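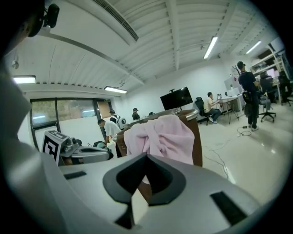
Tunby salon, update for Yolanda Blackwood, 29 October 2025

Quick one, between clients. Second pedicure chair plumbed in, works fine. Spend to date £2,497, receipts to follow. 228 appointments since opening, mostly gel and brow tints, fewer massages than hoped.

Triin has passed her hygeine certificate. Tyra still waiting on hers, chased twice.

Problems: extractor fan late from the Ditton supplier, so no acrylics till November. Lost 2 bookings over it. Price list needs redoing, Liudmyla on it.

Need from you: ok to order 100 towels. Lerkstead visit still to be aranged.

Tõnu Jõgi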